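Stumora Wrist View: README

Simulated wrist-camera data and loader code for the Stumora grasp planner
Maintainer: Ilgın Duman
Last edited: 2018-03-11

What this is

A set of rendered episodes from the wrist camera of a simulated two-finger gripper, plus the Python code that reads them. We use it to train and check the perception stage of Stumora, the part that decides whether the space between the fingers is free, blocked, or unknown. It is a small set and is meant to be used together with the Clemmont overhead set, which has the same episode format but a fixed camera.

If you only want to run the planner, you don't need any of this. Install the release build and skip the data step.

Contents

2,000 episodes in total. 595 of them are held out for testing and live in the test folder. Don't move them into train, even for a quick look at a learning curve. Two people have done that and we had to throw out a month of results.

Each episode folder holds:

frames/ color images from the wrist camera
depth/ one depth map per frame, same numbering, in meters
joints.csv joint angles and finger opening, one row per frame
labels/ per-pixel classes: gripper, arm, surface, object, background
scene.json surface and floor textures, light positions, random seed

Depth is stored as 32-bit float. Earlier builds used 16-bit integers in millimeters, and the loader still accepts those if you pass --old-depth. It does not guess.

Getting started

1. Clone the repository and create a clean environment with Python 3.6.
2. Run setup.sh. It fetches the train split only.
3. Run check_data.py. It reads every joints.csv and reports rows that don't match the frame count.
4. Run view.py with an episode number to step through it. Left and right arrow keys move by one frame, Page Up and Page Down by 80.

To get the test split, run setup.sh --test. You will need room for both the archive and the unpacked copy while it works.

How the scenes are made

All scenes come out of Rudd, our scene generator. It picks a surface texture, a floor texture, a set of objects and the lights, then replays a recorded arm motion. The textures and lights change between episodes and stay fixed within one. Objects may move if they are touched.

Shadows are rendered with hard edges. This was first done for speed, and we kept it after the December build, when a softer setting made the renders slow enough that a full run no longer fit in a night. The shadow of the arm and gripper is often the largest dark region on the surface, so a model trained on brightness alone will call it an object. Keep the shadow augmentation on unless you have a reason not to.

The gripper material is close to pure black with little shading. Edges between the fingers and a dark shadow are hard to find in color and easy to find in depth.

Labels

Labels are written by the renderer, so the boundaries are exact. The class rules are ours:

gripper: both fingers and anything bolted to them
arm: any robot link other than the gripper
surface: the tabletop, shadowed or lit
object: anything resting on the surface that the arm could move
background: floor and everything past the table edge

Shadows have no class of their own. A shadow on the table is surface. A shadow on an object is object.

What the planner gets from a wrist view

The free-space check masks out the gripper pixels first, then looks at what is left in the opening between the fingertips. The hard views for it are the ones with several cast shadows over wood grain, smooth gray housing low in the view, and a small item near one finger with only part of it showing.

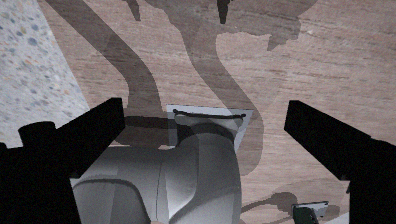

Known problems

- Partly visible objects. If an object touches the image border, its label is correct but its center in the summary file is the center of the visible part. The planner should use the mask and ignore the center.
- Speckled floors. Larger chips in the floor texture sometimes come out as small false objects beyond the table edge. Masking by depth fixes most of these. The Jiltasov branch has a version that does this in the loader — it is not merged yet.
- Gray on gray. Smooth gray parts give very few features, and the tracker drifts on them when the motion is slow.
- Finger opening in joints.csv lags the image by one frame in episodes made before the December build. Pass --shift-fingers to correct it.

Not suitable for

Training anything that will run on a real arm with no further data. There is no lens distortion, no motion blur from the camera and no sensor noise in the depth maps. We add noise at load time, but it is a simple model and it does not cover shiny surfaces.

Changes and requests

Open an issue with the episode number and the frame number. For label errors, attach the output of view.py --dump as well. Send requests for new surface textures to Ilgın Duman and include the texture file at its original size.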